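Changing sheets in a 48-room inn

The head housekeeper at the Ninddale, a 48-room inn near the lake in Hornow, has worked with bed linen for most of her adult life. She started in the laundry, moved upstairs to the rooms and now runs the department. She agreed to talk on the condition that her name be left out, and we met in the staff kitchen at 2 p.m., when the rooms were done.

Her first subject was pillows. "People spend 2,000 dollars on a mattress and then sleep on a pillow they got in college," she said. "A pillow is finished when you fold it in half and it stays folded. That's the only test I use."

The inn buys its cotton from Uçar and has done so since before she took over. She doesn't care much about thread count. "Anything up around 1,000 is mostly a number on the package," she said. "Those sheets are heavy and they take forever to dry. I want a plain weave that can go through the wash every day and still look flat."

She washes pillowcases apart from towels – the lint, she said, never comes out of the seams – and takes them from the dryer slightly damp. Fabric softener is banned in her laundry. Stains get cold water and dish soap before anything else, and makeup is the worst of them.

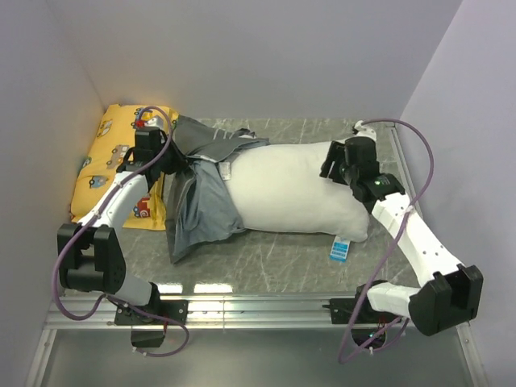 Ironing at home is a waste of an evening, according to one of the room attendants, who had come in for coffee and stayed to listen. Pull the case on while it's still a little warm, she said, smooth it with your forearm and leave it alone. The head housekeeper did not agree. She irons her own at home, on Sunday nights as a rule, with the radio on.

"The hem, at least," she said. "If the hem is crooked, the whole bed looks crooked."

They did agree on how to put a case on. Both turn it inside out, reach in to the corners, grab the pillow through the cloth and shake the case down over it. New hires at the inn learn this on their first morning. Holding the pillow under the chin is not allowed.

The old linen goes to an animal shelter in Fusberg every September. Last year it was 69 pillowcases and a stack of flat sheets too thin to mend. "They don't mind stains over there," she said.

She gets a new pillow for herself every other year. The current one is feather, and she is thinking of going back to foam.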